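Okel Plank Carpet Tile, Streaked Gray
Item 581 - sold by the box, 10 planks per box

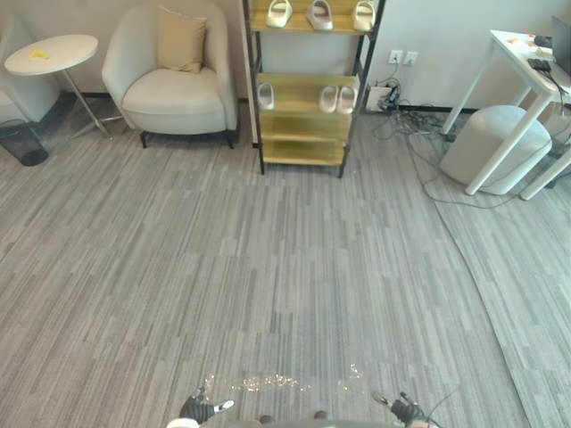

Streaked gray planks in a sitting area, with cream armchairs, a shoe rack and a white desk.

I've been selling floor coverings out of our Vustport shop for a good while now, and the Okel is the one I keep sending people home with. It's a long, narrow carpet tile in mixed light and medium grays, and the streaks run the length of the plank, so a whole floor of it reads as soft stripes. I love it with pale furniture! Cream, white, a bit of light wood on a black metal rack like the one by the wall - it all sits nicely on this gray.

The pile is low and tight. Chair legs don't sink in much, and a desk stands level on it. Glitter and other tiny shiny bits show up on the gray (good news if you craft on the floor, you'll see what you missed), and they stay near the top where a vacuum with a plain floor head can get at them. Go along the stripes first, then across.

Laying it is a Friday evening kind of job for a small room. Start from your straightest wall, keep all the streaks going the same way, and stagger the ends like floorboards. I use the Koltier peel-off tabs, which hold well and still let you lift one plank if you spill something on it. Keep a spare box in the closet - dye lots do change.

Price is $58 a box. Underlay is optional, but I like the thin Ankrah felt in upstairs rooms, where it takes the edge off footsteps. We got a big delivery in March and have roughly 1496 planks left in this lot, so if you're doing several rooms, order them together.

Also comes in Streaked Sand and Streaked Charcoal. Samples are free, just ask for two so you can lay them end to end.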